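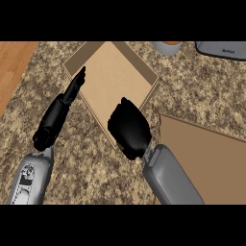 A remark from the Paracha office was received in the morning: the Zemus cartons should be weighed before the tape is applied, as the tape adds a variable that the Warkano results did not include. The remark is accepted and the procedure is amended below.

**Carton board moisture trial, February, entry 3**

Purpose: to determine whether board stored in the unheated bay loses stacking strength compared with board stored indoors.

- Stock: Zemus single-wall, brown, one lot
- Blanks received: 600
- Blanks set aside for crush testing: 177
- Conditioning rooms in use: 3

All blanks are to be weighed flat, then folded, then weighed again after taping. Both weights are to be written on the same line of the log. Earlier lines with a single weight remain valid for the Menix comparison but are not to be used for the moisture figures.

The scale in the second room was found to drift after lunch. It was zeroed at 2:15 p.m. and read correctly until closing. Readings taken between noon and that time have been struck through and will be repeated.

Open item: Warkano has not yet confirmed the flute direction on its own samples. Crush testing will not begin until that reply is on file.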